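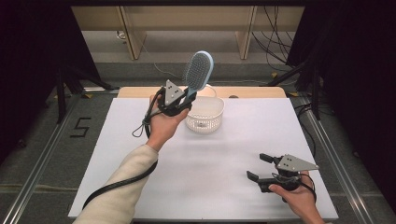

Figure 4-1. Two-handed recording with the hairbrush and basket set. Left gripper closed on the brush, right gripper open.

Home | Guides | Weder Hand Kit | Section 4 | Downloads

13 August 2020
By the Gernitz documentation group

4. Recording a set of examples

This section covers recording with two hand-held grippers. Complete the clock check in Section 3 first. The steps apply to any task sheet that uses one loose item and one container.

4.1 Before the first take

1. Cover the tabletop with a plain sheet and smooth it flat.
2. Place the container and the item as shown on the task sheet.
3. Route each gripper cable along the outside of the arm. Leave enough slack for a full reach.
4. Open and close both grippers 10 times. The finger reading in Flalen must return to the same value each time the jaws close.

CAUTION: Do not wrap a cable around the wrist. A sudden pull can loosen the connector and injure the hand.

4.2 Recording a take

1. Hold both grippers above the table with the jaws open.
2. Start the take in Flalen and wait for the tone.
3. Close one gripper on the item at the point given on the task sheet. For a brush, this is the handle.
4. Lift the item clear of the container rim before moving it sideways.
5. Lower the item, open the jaws and draw back.
6. Hold still until the second tone, then stop the take.

NOTE: The idle gripper is recorded too. Keep it above the sheet and away from the path of the item.

4.3 Changing the layout

Move the item and the container after every take. Vary the angle of the handle as well as its position – a set in which the handle always points the same way gives poor results on other layouts. Check that both objects can be seen by the gripper camera before the next start tone.
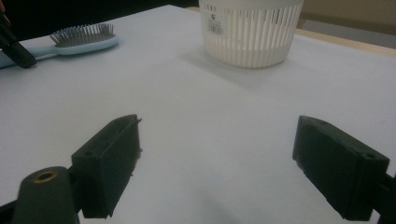

Can a take be kept if the item was dropped?
Keep it only if the item was picked up again and the task was finished in the same take. Mark it "recovered" in Flalen. Delete all others.

4.4 Set size

A full set is 300 takes. Flalen allows training to start at 148, but sets of that size are for checking the pipeline only.

Related items
Section 3: Clock check
Section 5: Sending sets to Peixoto storage
Service note 214: Worn finger pads
Release notes, February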